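Bulter Screen Credits: data card

Bulter is a table of film and television credits for working actors, built to test name matching between fan-written biographies and cast lists. Maintainer: Parisa Shokri. Review of alternate spellings: Ákos Katona.

Contents

credits.csv: 1,009 rows, one per actor and title
people.csv: 349 rows, one per actor
aliases.csv: 53 rows, stage names and former names

Each row in credits.csv has person_id, title, year, role_type and source_note. The field role_type takes the values lead, support, guest or short. Short films get their own value even when the actor had the lead. Year is the year of first release, not of filming.

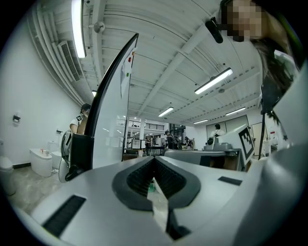

Reading time: 2 min

Known problems

Series credits are stored once per series. An actor who appears in two seasons of Brosska has one row, dated to the first season. Uncredited parts are left out unless the source names the role.

Birth dates, relationships and net worth are not collected. Earlier drafts had a height column, taken from the same biographies; it was dropped in January after Mireille Hamel found conflicting values for 20 people.

Titles keep the spelling of the source. Farkas and Farkas: The Series are separate titles and should not be merged.

Loading

Files are UTF-8, comma separated, with a header row. Empty years are blank, never zero. Join on person_id. Do not join on name, as two actors in people.csv share one.

Corrections

Open an issue with the person_id and a link to the cast list. Changes to aliases.csv go to Ákos first.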